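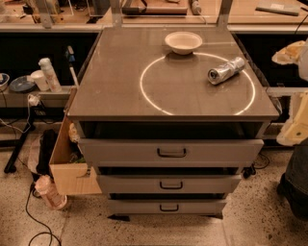 Last changed: 30/10/2023

Print this page | E-mail this page

The can on the cabinet

Every workshop I have known has one piece of furniture that nobody chose. In ours, at the Gastau repair rooms, it is a grey metal cabinet with three drawers and black handles. It came with the lease, together with the speckled floor and a key that fits no door. I have worked beside it for 5 years now, and I think it does more for us than the long wooden bench behind it, which we paid for.

A bench invites you to leave things. You put down a small bottle, then a tray, and after a week the bench has become a shelf. The cabinet is different because its flat top is small. A paper bowl and a crushed drink can are already enough to make it look untidy, and so somebody clears it.

I began to pay attention to this in May, when the Daltier building changed its rules for waste. Metal goes in one bin, clean paper in another, and paper with food on it in a third. Before, we had one big bag for everything, and I am a little ashamed to write it. The first weeks were slow. People stood with a bowl in the hand, reading the poster, and then put the bowl on the cabinet and went back to work.

So the cabinet became the place for things which are not yet decided. At Brakow, where I worked before, there was a special trolley for this purpose, with labels in 3 colours. It was always full. Our way is more simple: whatever stands on the cabinet must be gone before the lights go out.

The shelf on the left side is a harder case. A white paper cup, a blue round plate and a spray can can live there for a long time, because each of them looks as if it is still needed. I have learned to pick up the cup first - when the cup is gone, the plate looks lonely and follows quickly.

The drawers I leave to their owners. The top one likes to slide forward a little, and I push it back with my knee when I pass.

Last winter a supplier, Apaza, offered us a new cabinet in a brighter colour, with a lock. We looked at the catalogue during one lunch, and then we used it to stop the window from rattling. It is still there, and the old cabinet still has its place on the floor.

Print this page | E-mail this page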